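**Clemov shared-workspace rule pack, 163 pages, reviewed Fri 1 December**

I paid for the full pack and read all of it, which I doubt many buyers do. Clemov sells it as good practice for arms working at tabletop height. Most of it is common sense in a stiff collar.

The speed chapter is fine. It caps the arm at 200 mm per second near people, and our Brunet controller took the setting without a fight. The chapter on hands is thin. It treats a hand with fingers as if it were a two-jaw gripper, and it says nothing useful about fingertips resting on the work surface or two hands sharing one small table. Lultach's older guide at least had a page on that.

Then there's the checklist. Sign here, sign there — and no line for cable slack at the wrist, the first thing I look at every morning.

Would I buy it again? At half the price, maybe. The June update is supposed to fix the hand chapter, and I'll believe it when I read it. Until then we keep our own two sheets taped up by the stop button.

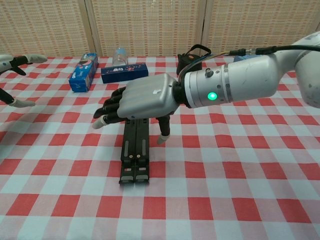
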